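**Unit 6: Road crew scheduling and advance work for club and theater tours**

Read before the October session. The worksheet at the end is due at the start of lab, 2:00 p.m.

## 6.1 Routing

A tour route is built from the anchor dates outward. Anchor dates are the shows with fixed guarantees, usually festivals or large theaters, and the booking agent places them first. Remaining dates are filled in between, subject to three limits: drive time, radius clauses, and room availability.

A radius clause bars the artist from playing another ticketed show within a stated distance of the venue for a stated period. Both numbers vary by contract. Clauses from festivals tend to be wider and longer than clauses from clubs, and they often cover announcements as well as performances. A show outside the period can still break the clause if it goes on sale inside it.

For bus tours, plan overnight drives against the driver's legal hours. For van tours there may be no hired driver, and the schedule has to leave time for sleep. Load-out at a club commonly ends well after midnight.

## 6.2 The advance

The advance is the exchange of information between the tour manager and the venue before show day. It covers load-in time, stage size, power, house audio and lighting, labor calls, hospitality, merchandise terms, guest list limits, and settlement.

Send the advance packet early and confirm by phone in the week of the show. The packet should contain:

- Stage plot
- Input list
- Current rider, dated
- Day sheet draft
- Contact sheet

Remove old versions from circulation. A monitor engineer working from last year's input list will patch the stage incorrectly and the error will surface at sound check.
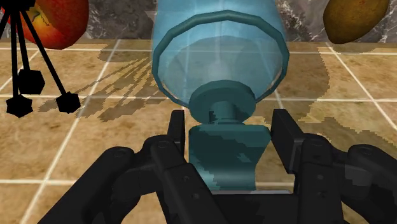

Merchandise terms deserve a separate line in the advance. Many rooms take a percentage of gross merchandise sales, and some apply a different rate to recorded music than to clothing. Ask whether the rate is calculated before or after sales tax, who supplies the seller, and whether the count-in is done jointly. Record the answers in writing.

## 6.3 Case: the Deteo run

Deteo is a four-piece band touring theaters and large clubs in support of a second album. The date used in class is the Rajput Theater, capacity 1,667. The show is promoted by Eltier on a guarantee versus percentage deal. Ticketing is through Nistodix.

Paid attendance was 1,139. The hold for production kills and artist comps was 65 seats, released in part on show day. For this exercise treat all 65 as unsold.

Under a versus deal the artist receives the guarantee or the stated percentage of net receipts, whichever is greater. Net receipts are gross ticket sales less taxes, facility fees, and approved show costs. Which costs count as approved is set in the offer sheet. Items that appear at settlement without a matching line in the offer — extra security, additional stagehands, late catering — are open to dispute, and the tour manager should request receipts before signing.

## 6.4 Settlement procedure

1. Obtain the ticket audit from the box office.
2. Compare paid and comp totals with the last count received.
3. Check each expense against the offer sheet.
4. Calculate net receipts and the artist's share.
5. Subtract deposits already paid.
6. Sign, copy, and file with the day sheet.

Settlement normally starts during the headline set. The merchandise count is settled separately, after doors close.

## Worksheet

Use the offer sheet and ticket audit in the course folder.

1. Express paid attendance as a percentage of capacity, first with the held seats included and then with them removed.
2. Identify 2 expense lines that do not match the offer sheet. State the amount of each.
3. Calculate the artist's share with those lines allowed, then with them struck.
4. Draft the email you would send to the promoter about the disputed lines. Keep it under one page.

Show all work. Round to the nearest dollar only at the last step.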